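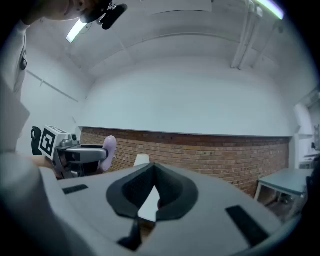 The wall she wouldn't cover up

I've been going to the Pelow building for years, mostly to get chairs fixed, and I never once gave a thought to the back room. It used to be the place where you'd wait, next to a water cooler, looking at beige drywall. So when the woman who leases it told me there had been brick behind that drywall the entire time, I asked if I could come by and hear the story. She said sure, bring pastries. I brought pastries!

"I found it with a picture hook," she told me, already on her first one. "I was hanging up a calendar, and the nail went in nice and easy and then just stopped. So I tapped along, like they do on TV, and I thought, well, that's masonry."

She got a flashlight and looked in through an outlet box. Then she went home and thought about it for a month, which she says is how she does everything.

Her first quote was from Kendau, a small outfit that does plaster and brick. They wanted $3,070 to take down the drywall, clean the brick and repair the joints. "I laughed, and then I stopped laughing, because that's probably what it's worth," she said. She talked them into doing only the joints, for $1,553, and did the tearing out on her own in June with the windows open.

I wanted to know how bad the dust was (I once took out a single closet and was finding grit in my cereal bowls for weeks).

"Oh, it was terrible. I taped plastic over the door, and it still got down the hall. The upstairs tenant left me a note. It was a polite note, but it was a note."

Then there was the glue. Whoever put up the furring strips had used something brown and stubborn, and she spent more evenings on that than on everything else put together. Wire brush, scraper, wire brush again. She tried a gel remover called Kustik on one corner and gave up on it after an hour because the smell gave her a headache. "I went back to scraping and listened to a whole audiobook about whales."

Did she ever think about just closing it back up?

"Every night! Every single night. And then in the morning the sun would come in sideways and I'd think, okay, one more row."

People have opinions about brick indoors, and she's heard them. It's cold, it sheds, you can't hang anything on it. She agrees about the shedding. She brushed on a clear sealer from Nilsuwan, $249 for the big pail, and still sweeps along the bottom of the wall when she opens up. As for hanging things, she drills into the mortar and never the brick, and she keeps it to a minimum. The calendar is on a different wall now.

The room gets used a lot more than it did. She put $700 into better lights, and she says people drift back there to work with their hands, even when there's space up front. She thinks it's the echo, or the lack of one. I think it's just a nicer wall to stand beside than beige drywall, and I told her so.

"You only say that because you didn't scrape it," she said, and took the last pastry.

I asked what's next. There's a spot by the radiator that still sounds hollow when she knocks on it, and she has bought another picture hook.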